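Stop Buying Fingers by the Spec Sheet

Every gripper brochure leads with force. Flindska boasts of it, Jurkside boasts louder, and I have 114 pages of the stuff on my desk, none of which mentions cloth.

Retno Pattinasarany and I spent April handing soft things from one arm to the other. Steel blocks flatter any gripper you bolt on. Give it something limp with a strap and you learn what you paid for – mostly a bracket and a cable. I'd trade 15 pages of payload charts for one honest table of dropped laundry.

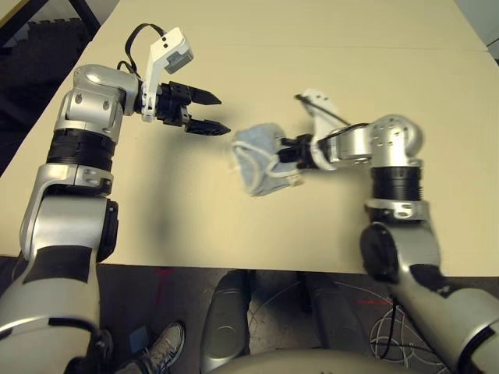
Right gripper holding, left one open for the handover.

Jurkside, I await your cloth chapter.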